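The ad for Pridodden promised 348 islands, and Genowefa Wróbel didn't believe in a single one of them. She had bought the first game in January and found 19 islands, most of them the same rock turned sideways.

"It's a sequel," said Hurkari, her editor. "They fixed it."

"They fixed the trailer."

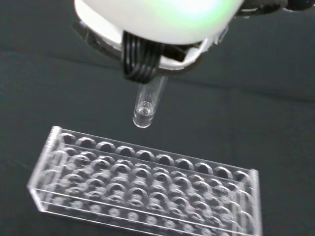 She played until two in the morning anyway. The gliding was smooth, she would give them that. The wind hummed, the sea sparkled, and every few minutes a bird named Georgiev offered her up to 1,000 coins for a review with five stars.

She turned down the bird. It came back with a hat on.

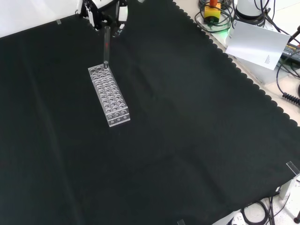 Island forty was called Oselow, and it was new – or it had new trees. She landed on the beach and walked inland, looking for the rock. Past the trees was a hut, and in the hut stood a rack with a glass test tube upright in one of its holes. She tapped it. The bird flew in and asked for coins.

Genowefa opened a blank page and typed "2 stars," then went outside to look behind the hut. The rock was there, upside down.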